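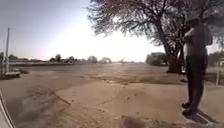

Jurgita Lepik wrote that the nightly backup to the Gundport share had stopped at the verify step again, same as the two nights before, and asked whether she should keep letting it run.

Ticket 1513
Opened: 25th September
Product: Porkimum Backup, server edition
Queue: Storage and restore
Assigned: Ojārs Grīnberga
Status at open: Degraded, last good full backup nine days old

Symptom as reported
Job "Luik-files-nightly" starts on time, copies all changed files, then fails during verification. The job log ends with:

VERIFY: block checksum mismatch, segment 142
JOB RESULT: completed with errors, chain marked suspect

Once a chain is marked suspect the scheduler refuses to add increments to it and starts a new full. The new full is 221 GB. The share does not have room for two fulls plus the old chain, so the second attempt dies with a disk space error. The disk space error is what shows up in the email alert. It is a side effect and can be ignored for now.

Entry 1 (Ojārs)
Told Jurgita to disable the schedule and leave the existing files alone. Do not run cleanup. The cleanup task deletes suspect chains first, and that chain still holds the last restorable copy.

Checked from the server side:
- Source volume: chkdsk read-only pass, no errors.
- Memory: two passes, clean.
- Share free space: 70 GB.
- Agent version matches the console version.

Ran a manual verify of the full backup only, without increments. It passed. The damage is in an increment or in how the increments are being read.

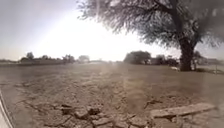
Ran verify on each increment separately. The first four pass. The fifth fails at segment 142. Ran it again and it failed at a different segment. A file that is bad on disk should fail in the same place every time, so I am now looking at the path between the server and the share.

Entry 2 (Ojārs)
Copied the fifth increment to a local disk on the server and hashed it. Hashed the original over the network. The two did not match. Copied it a second time and got a third hash. Asked for shell access to the Gundport unit so the file can be hashed in place.

Access granted after lunch. Hashed in place three times, same result each time. The file on the share is stable. Reads over the wire are not.

Switch port counters: no CRC errors, no drops. That doesn't clear the network card, which can corrupt data after the frame check or before the checksum is calculated if offload is turned on.

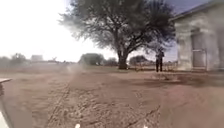 Siiri Petrauskas replied that the Tatton office had the same mismatch last December after a network driver update, and that turning off large receive offload on the server card cleared it there. She asked which driver we are on.

Entry 3 (Ojārs)
Driver is the one pushed with the last update round, the day before the first failure. Steps taken:

1. Stopped the Porkimum agent service.
2. Adapter properties, Advanced tab: disabled Large Send Offload v2 (IPv4 and IPv6) and Recv Segment Coalescing.
3. Left checksum offload enabled for the first test, so only one group of settings changed.
4. Restarted the adapter. Session dropped and came back.
5. Copied the fifth increment to local disk five times. All hashes match the in-place hash.

Cleared the suspect flag with the console's "Revalidate chain" option. Do not edit the catalog file by hand to do this. Full verify of the chain passed.

Entry 4 (Ojārs)
Re-enabled the schedule. First nightly run completed with no errors and no new full was started. Restored one folder from the newest increment to a scratch location and compared it to the source. No differences. 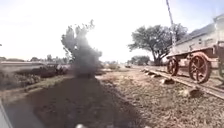 Attachment 4, added by Inese Zariņš

Entry 5 (Ojārs)
Rolled the driver back to the previous version during the maintenance window and turned the offload settings back on. Ran the copy test again, five out of five match. The driver is now held back on this server. Jurgita has been told not to approve it until we send a newer one.

Still open:
- Alert email reports only the last error in a run. Raised separately with Elīna Stankevičius.
- Check the other two Luik servers for the same driver.

Status: Resolved, monitoring for seven nights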